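Vultstead Community Workshop
Minutes of the September general meeting

Held in the main room. The meeting opened at 6:30 p.m. with a good turnout, and the chair thanked everyone for putting up with the road work on the way in. The side lot will stay open to us until the paving is done, and members are asked to leave the two spaces nearest the ramp free.

1. Minutes of the last meeting

Read and accepted with one correction. The replacement belt for the band saw was ordered in the larger size, as the smaller one would not have fit. The secretary apologizes for the mix-up and has fixed the copy in the binder.

2. Report on the visit to Trevell

Most of the evening went to this item, and happily so. Fourteen members made the trip to the open day at Trevell, and several who couldn't come had asked for a full account, so the secretary has tried to get down as much as possible of what was said.

The group met at the front desk, signed in, and was given coffee and some very good cinnamon rolls before the tour began. Our hosts split us into two parties so that everyone would be able to see and hear. One party started upstairs with the talk on planning and the other went straight to the demonstration area, and we swapped after the break. Members who started upstairs felt they had the better order of it, having heard the reasoning before they saw the arm. Members who started downstairs said the exact opposite, and the chair let that discussion run for a few minutes before moving us along.

The talk upstairs was given with slides and covered how a robot decides what to pick up when the things in front of it are all different shapes. The presenter explained that a machine that handles the same carton all day has an easy life compared with one that is handed a mixed bin, where each object has to be found, judged and gripped in its own way. Round things roll, soft things give, and thin things lie flat where the fingers can't easily get under them. The presenter was very patient with our questions, of which there were a great many. We heard that the Sial program, as the project is called, has a list of 415 objects that are rotated through the bins, nearly all of them household goods and toys bought from ordinary stores. A member asked whether they had ever tried a bunch of keys. They have, and it was described as a long week.

Downstairs the work was already under way when we came in, and we were asked to stay behind the yellow line and keep bags off the floor. The robot was a KUKA arm, a good deal bigger than most of us had pictured, reaching down into a gray metal bin with a few everyday items in it.

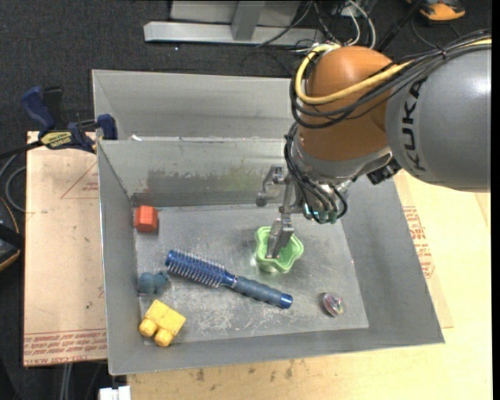 Trevell open day: the gripper at the green cup, with the blue hairbrush lying beside it.

The staff member at the controls talked us through the picking, and took time over the green cup in particular. With an open container the gripper can put one finger inside and close on the wall, or try to take hold of the whole thing from the outside, and the two approaches call for quite different positions of the wrist. The hairbrush led to a long conversation too. Somebody wondered if the bristles would confuse it, and we were told that the handle is usually the better bet, though the program is left to work that out for itself and does not always agree.

Several members remarked on the cables, which are wrapped around the outside of the wrist. Those of us who have caught a power cord on a bench corner were pleased to learn that keeping cables out of harm's way is a subject people spend whole afternoons on there too. We also took some comfort from the bin itself, scratched and smudged on the bottom, and from the bar clamp on its corner — the same sort of clamp that hangs on our own back wall. One member said it was the first time that day the place had felt like a workshop to them, and there was general agreement.

Questions from the floor at tonight's meeting:

Was it noisy? Less so than the dust collector here. Conversation was possible without raising your voice.

Could visitors run the arm? No, and this was made clear at sign-in. There was a small tabletop gripper in the lobby, worked by two levers, which anyone could try. It was popular enough that the chair had to go back and collect people when it was time to leave.

Would it suit younger members? The feeling was yes, for ages ten and up. The upstairs talk would need to be shorter. Trevell has said it would gladly arrange a separate visit for the youth group, with a maximum of six at a time in the demonstration area.

Is there anything we could use ourselves? A lively discussion followed. Some members would like to build a simple gripper along the lines of the lobby model as a winter project. Others pointed out that the birdhouse orders are still behind and should come first. It was agreed that a small group will draw up a parts list and a price and bring both to the next meeting, and that nothing will be bought before then.

Action: secretary to write a thank-you letter to Trevell on behalf of the membership, and to ask about dates for the youth group.

Action: members with photos from the day to put copies in the shared folder, please, as the newsletter could use a few more.

3. Terkard bench vises

The four vises on order from Terkard have been delayed again. The supplier now says the end of the month. The chair will call once more, and if there is no firm date we will look elsewhere. In the meantime please do not move the vise from bench two to the finishing room, or if you must, bring it back the same evening — it has gone missing twice now and turned up both times under a drop cloth.

4. Fall cleanup

The cleanup will follow the usual plan, starting at 9 a.m. with the lumber rack. Anything on the rack without a name on it will be treated as shop stock. Gloves are provided, but bring your own if you have hands at either end of the size range. Lunch will be chili, with a meatless pot as well.

5. Other business

The drill press light has been fixed. Thanks were offered to the member who did it, who asked not to be fussed over.

A request for a second coat rack was approved.

It was asked whether the group might make an outing like the Trevell one every year. There was warm support for this, and suggestions so far include the paper mill and the organ builder. Further ideas can go on the sheet by the door.

The meeting closed at 8:15 p.m. Leftover cookies are in the blue tin in the kitchen.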